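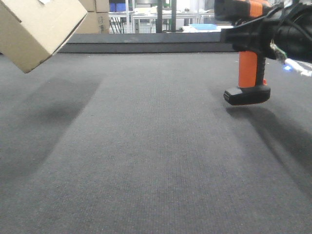
Drill in the black gripper, box off the carpet too.

Ticket 587 – Pellska put-away routine stops before release
Opened by: Elvira Pacheco
Product: Pellska, Hender grip package
Status: Open, waiting on Jerness support
Date: March 27, 2024

Hi again! I know I closed my last ticket saying everything was great, and it mostly is, but the put-away job is acting up and I'd love some fresh eyes on it. The chore is as plain as they come. Pick up the cordless drill, pick up the cardboard box, set both of them down where they belong, go home. My nephew can do it while looking at his phone.

Picking up is fine. I ran it 14 times this morning and it got the drill every time, by the housing, with the handle and battery hanging straight down the way we taught it. Setting down is where it gets weird. In five of those runs it stopped with the battery pack a little above the carpet and sat there until the release timer ran out (log says "contact not confirmed"). The other runs were okay, if slow.

What I've tried so far:
Restarted the controller. No change.
Re-ran the grip calibration with the battery on the drill. No change.
Lowered the contact threshold by two steps. It let go too early and dropped the drill, so I put the setting back.
Swapped the drill for an empty box. Worked on the first try, which makes me think it's the weight or that dark carpet. The shadows under the drill and the box are pretty strong, and I wonder if the height estimate is reading them as something solid.
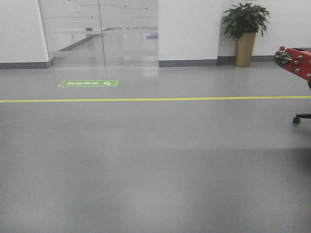

My other question is about the floor job, the one I really want working before August. Driving a base around and wiping a floor ought to be easier than putting down a drill, right? Your setup guide says to start with a simple area that has a clear boundary, and we've got a yellow line running straight across, so I drew the zone on the near side of it and left the potted plant and the glass doors out of it. The coating is a bit shiny, though, and it picks up pale reflections from the lights and walls. Do I need to mask those, or does Pellska handle them?

My boss asked me yesterday whether this thing can do chores yet. I told him it can do half of one very nicely – the picking-up half! I'd still rather have it than not, and I'm happy to run more tests if you tell me which logs you want. I can send the full set from this morning, and the controller is staying on the old settings until I hear back.

Thanks,
Elvira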